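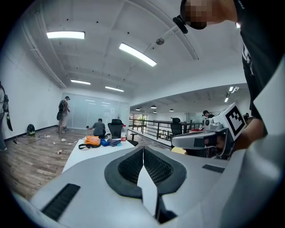

2023-03-19

Changed the pads on both grippers today. I had put it off since the last demo day and the left one was slipping on anything smooth. Davina had written "L drops cups" on the whiteboard and underlined it, so I took the hint.

The pads come off easier than they used to. The first pair we had were glued, and you had to work a putty knife in behind them. The ones from Claseck sit in a groove and lift out if you press the back edge with your thumb. I did the left gripper first. The old mesh had gone shiny where the two lobes come together, and one side had started to lift from the foam. I kept it in the drawer with the others. Gregor wants to cut one open and see how thick the foam still is in the middle.

Wiped the groove with alcohol, waited for it to dry, pressed the new pad in from the bottom up. If you start at the top it sits proud at the V and the fingers don't close all the way. I learned that in November and wrote it on the lid of the pad box, and then today I started at the top anyway and had to take it out again.

The right one was quicker. Blair came over and held it for me while I looked at the cube. The marker on top had a corner coming up, just enough to catch a fingernail. I don't know how long it has been like that. It might explain why the right hand track has been jumping in the Junarach runs and the left hasn't. I peeled it, cleaned the face and put on a new print. The spare prints are matte and the old one was a little glossy, so maybe we get some improvement from that too, with all the ceiling lights in here.

Then calibration. Four passes on the board for each camera, same as always. The left was fine on the first try. The right failed twice with the same error, marker size mismatch, and I wasted a good part of the afternoon on the cable before I thought to measure the print. It had come out small. Somebody had printed the sheet with "fit to page" on, and I suspect that was me. Printed it again at full size, stuck it down, ran the passes, and it went through. I threw out the rest of the bad sheet so it can't get used.

Mieke asked if the pads need to be broken in before we record with them. I said I didn't think so, but I did open and close each one on the foam block for a few minutes. The closing force reads a bit higher than it did with the old pads. I'd expect that to settle. I wrote both readings in the Multari log so we can compare in a week.

The vents were dusty. I went over them with the soft brush and then the little vacuum, the long one and the short one on each body. There was more in the long ones than I expected. The housings had been running warm by the end of a session and I had blamed the room. I should do the vents every time I do the pads, and I'll add that to the sheet.

Checked the screws under the camera mount as well. There are six, and two on the right gripper took a quarter turn. The small one at the back has a chewed head and I left it alone. It's holding. I'll ask Kirstin to order replacements when she does the next Tosh order, and a proper driver that fits, because the one in the kit is what chewed it.

The floor needs sweeping on our side. I said I would do it and then people were still packing up and talking, and I went back to the log.

What's left:

Swap the chewed screw when the new ones come.
Print two full sheets of markers at the right size and write the size on the back.
Ask Gregor where he put the caliper.
Look at the trigger spring on the left one. It comes back slowly. It isn't bad enough to stop for, but Davina noticed it too, and her hands are smaller than mine so she feels it sooner.

We did one short trial before I put everything on charge. Blair moved the cups from one tray to the other and none of them dropped. He did it again faster and none dropped that time either. The right hand track looked steady on the screen, with no jumps that I could see, but it was a short run and I want a long one before I rub out Davina's note.

Home late. Ate the rest of the soup.

Recent entries
Charging dock, again
New foam for the cases
What Gregor found in the trigger housing
Cable ties and where they are kept
First week with the Claseck pads

Last updated 4 days after posting: caliper found, spring still slow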